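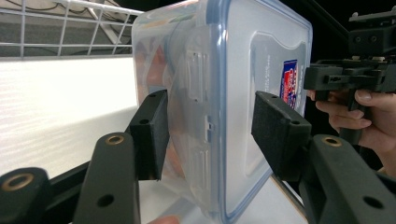
Handoff talk, notes to self. 40 min slot, leave time for questions!!

Open with the night shift story. Patient on Domwood ward, potassium result came back after report. Day nurse thought night had called it in. Night thought day would. Two hours lost. Pause here.

Ask room: who has done this? Hands up. (I have.)

Then the point. Pending labs need a name next to them. One name, said out loud.

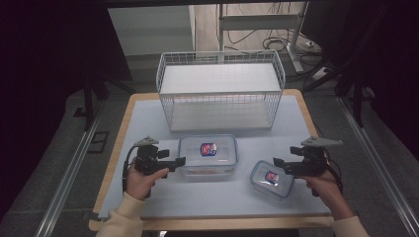

Abilio Escobar

Skirnport numbers next. 300 handoffs listened to in January, 200 had a pending result, most never mentioned. Don't read the slide, they can raed it.

The sheet: 2 lines only. What's pending, who is calling. Josué Honorato wanted a third line for family updates, we tried it, people stopped filling in any of it. Skip if short on time.

Bedside vs. desk report. Someone will ask. Say bedside, but privacy in shared rooms is a real problem and we havent solved it.

Drink water. Slow down on the pager part.

Last slide, contact info, then questions. Josué has the spare sheets by the door.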